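Sep 26, 2021

Natural dye bench, sixth run on the eucalyptus leaf. Notes for me and for whoever picks up the Beltwood order.

Started with the leaf Annelies dropped off in a chaff bag. It had been drying on her verandah since July and was brittle enough to crush by hand. Silver dollar gum mostly, with a bit of something narrower mixed in that I picked out and put aside. I've labelled the reject bag "narrow, unknown". Don't use it for the order.

Weighed out 1,570 g of leaf for the big stainless pot. Covered with tank water, lid on, brought up slowly. Last run I went in with tap water and the colour was duller, though I changed the leaf as well that day, so it proves nothing. Should do the two side by side some time with the same bag of leaf.

Leaf simmered the whole morning. Smell was strong by ten and I had to open the roller door. Liquor went from straw to a proper brown-red. Strained through the old curtain mesh, then again through calico. The second strain took ages and I'd skip it for yarn, but for cloth it matters. Bits of leaf left in the pot give dark specks on the wool flannel and Leonora sent back the last piece over exactly that.

Fibre in this run:

- 3 skeins Niven 8 ply, scoured, no mordant
- 3 skeins Niven 8 ply, alum
- 5 flannel squares from the end of the Livley roll, alum
- one skein of the Rurkier sock yarn, alum, just to see

Alum at ten per cent of dry weight for all of it. Arnel reckons you don't need any mordant with eucalyptus on wool and he may be right. Unmordanted skeins in the earlier runs came out more orange and the alum ones leaned yellow. The buyer liked the orange. I want one more run before I drop the alum from the recipe, as Beltwood will wash the blankets more than most people do.

Wetted everything out overnight in a bucket with a drop of wool wash. The sock yarn floated for the first hour. There must be some finish on it that my scour didn't shift. Held it under with a dinner plate.

All in the pot at 11.20. Brought up over an hour and held just under the simmer. Turned the skeins with the dowel every so often, fewer times than I should have because the courier came and wanted a signature, then wanted a chat. The ties on two of the skeins were too tight again. Pale bands where they sat, quite visible. Figure-eight ties from now on, loose enough to get a thumb through. I wrote this in the book after run four and then didn't do it.
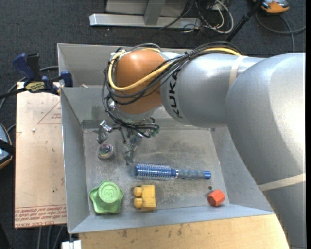 Turned the gas off at two and left it all to cool in the liquor. That's the part I used to hurry. The skeins I pulled hot in run three are noticeably lighter than the ones left overnight, same pot, same weight of leaf.

Rinsed this morning. Results, all judged dry by the south window:

**Niven, no mordant.** Deep rust orange, best so far. Very even apart from the tie bands. Handle is still soft.

**Niven, alum.** Browner and flatter, a bit like strong tea. Nice enough colour but won't match the sample card.

**Livley flannel.** Patchy. Four are usable as backing and one has a crease line right across it where it folded over on itself. The pot is too crowded with cloth and yarn in together. Do the cloth by itself next time, and open it out properly before it goes in.

**Rurkier sock.** Pale apricot. Hardly took. Could be the nylon in it, could be the finish. I'm not chasing it any further unless someone asks.

Washed one length of each in the sink with ordinary laundry powder at 33 degrees. Slight colour in the water from the unmordanted rust, none that I could see from the alum. Dried flat. The rust looked the same to me afterwards but I want a second opinion from somebody who hasn't been looking at orange for two days.

Light test is still going. Cards from runs two and three are taped up in the north window with the foil over the bottom half. I'll leave those until the next batch of leaf comes in. Please don't move them, and please don't stand the kettle in front of them.

Exhaust bath: there was plenty of colour left, so I put in an offcut of the plain blanket wool with a rusty bolt tied up in a stocking. It went grey-brown in roughly twenty minutes, and much darker where it touched the stocking. Alfredo wants a charcoal for the border stripe and this might get him there with more iron, but iron makes the wool harsh and I'd rather try a short dip in iron water afterwards. Keep the iron in the enamel pot with the chipped rim – it must never go in the stainless one.

Spent leaf went on the path behind the shed. Bath kept in two lidded buckets under the bench, marked with the run number. If it grows a skin, tip it.

To do:

- ask Annelies for another two bags, same tree if she can
- retie every skein in the Beltwood box
- Bienvenido has the good scales, need them back
- more calico
- swatch of the rust to Leonora by post, with the washed length pinned beside it
- gas bottle feels light, swap it before run seven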